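Workshop notebook, 5 October 2019
Wool drying and shrinkage, second batch

Carried on with the Lesel cloth. The first batch came out too uneven to use, so I cut new squares from the middle of the bolt and left the selvedge alone. Ten squares would have been better but there was only enough for five without going into the piece set aside for the Allmont jackets.

Each square marked with white cotton thread, corner to corner and across the middle. Chalk is no good for this, it went in the first rinse last time. Tacking stitches kept loose so they don't pull the cloth in by themselves.

Wash: hand basin, lukewarm, Vurkov soap flakes dissolved beforehand in a jug. 13 minutes soaking, no rubbing. Two rinses at the same temperature. The tap in the back sink runs cold for a good while before it settles, so fill the rinse basins first and then start the clock.

Pressed out between towels. No wringing. Square 4 got a fold across it in the towel and I think the mark will stay, so treat its reading with care.

Dried flat on the mesh, window shut, heater off. Turned once. The blue dye gave a little colour to the towel, nothing to the second rinse.

Measurements along the warp, after drying: squares 1, 2 and 5 close together, square 3 tighter than the others, square 4 as noted. Weft hardly moved in any of them. The proper table is in the back of the binder with the first batch crossed out but still readable. Please don't tear that page out, I want the old figures for comparison.

Steamed square 3 under a damp cloth to see if it would let out again. It gave back part of what it had lost but the surface went flat and slightly shiny. Not something I would do to a finished front.

Hanging against flat drying still to be settled. The worry with hanging is the weight of water pulling the shoulder line, and a thick cloth like this holds plenty.

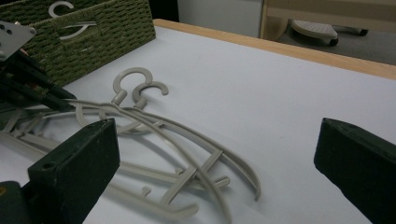
For that test I want a made-up yoke, lined on one half only, hung wet and measured at the neck, shoulder point and armhole. Leave it 90 minutes before the first reading, then again when fully dry. The Jõgi lining should go in the wash beforehand, otherwise we are measuring two things at once.

To do:
Order more Lesel in the same dye lot, if they still have it
Cut yoke pieces, both halves on the same grain
Check the steel rule against the long tape, they disagree slightly
Wash lining
Second wash on squares 1 and 2, same soap, same times

Jacket cutting stays on hold until November.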